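4.2 Commuting costs and the choice of where to rent

Our second question was whether renters who moved to the outer towns came out ahead once the cost of getting to work was counted. Rents in Lirovlow and Kaimal are lower than in Wodorthorpe, and most of the households that left the city gave rent as the main reason for the move. Rent alone, however, leaves out a cost that falls on nearly all of them.

We used the 619 households that answered both rounds of the survey and had at least one adult working outside the home. Travel costs include fuel, parking, bus fares, insurance and a fixed share of car repairs. We did not put a price on travel time. Households that had moved more than once between rounds were kept in the sample and assigned to the town where they lived in August.

Housing and travel together took up a larger share of income in Kaimal than in Wodorthorpe, even though rents were lower. The gap was widest for households with 2 cars. In Lirovlow the result was mixed. Renters within walking distance of the Meltia bus line spent less in total than similar renters in the city, while those farther out spent more. The Meltia line has few evening trips, and workers on late shifts said they kept a car for that reason alone.

Unit size also matters. Larger households in Wodorthorpe often reported doing without storage or a separate laundry area, and several said they would accept a longer commute to get one – a preference that our cost measure does not capture.

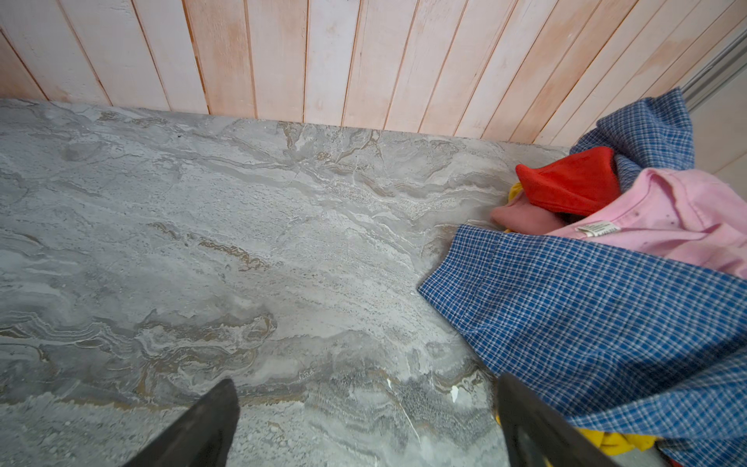
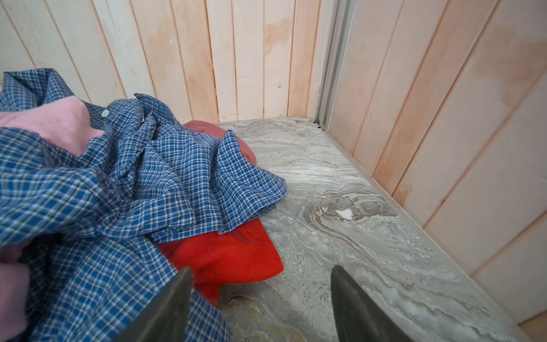
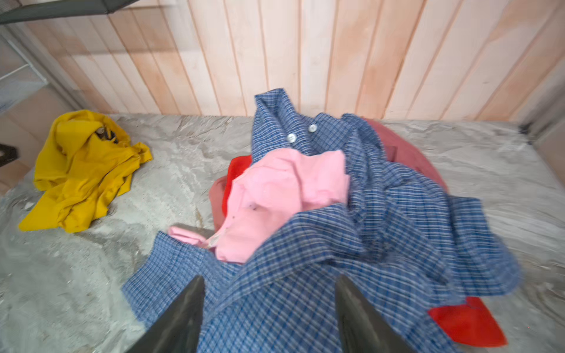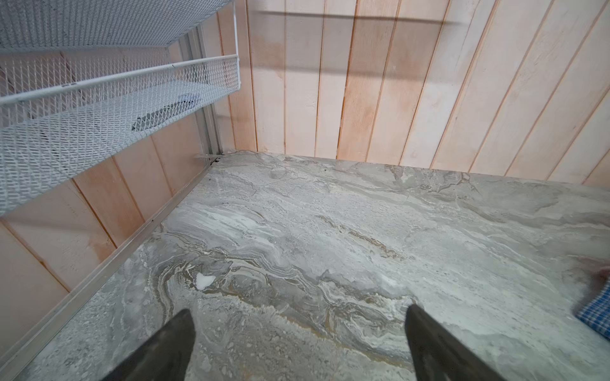
Figure 3. Gray marble-patterned countertop (first and last panels); blue plaid shirt with other garments (second panel); blue plaid shirt (third panel).

The results change little when we drop the 63 households that received a housing subsidy. They also hold when income is measured before taxes. One limit should be noted. Renters who left the region between rounds are missing from the sample, and they may be the ones for whom the combined costs were hardest to carry. Section 4.3 takes up this point using the full first-round sample of 1686 households, where we compare those who later dropped out with those who stayed.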